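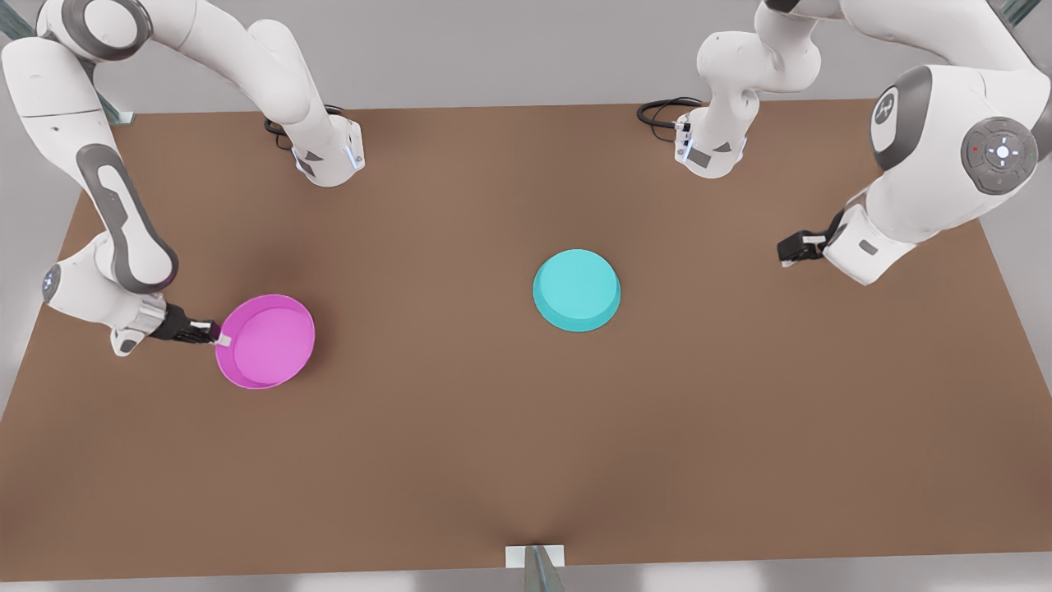

Simulated two-arm cell, right gripper at the rim of the magenta dish.

Remote demonstrations for the dish task moved to the simulator in October. Yuzuki Kawaguchi and Nkrumah Aidoo drive both arms from the Lukeo handsets, one operator per session, and have recorded 218 episodes. Of these, 80 were dropped in review, mostly for long pauses before the grasp. Operators should approach the rim from the side and keep the idle arm clear of the turquoise piece — late corrections show up in the trained policy. Episodes now stop at 72 seconds. Cecilia Yakubu has the revised operator notes; send handset faults to her with the episode number.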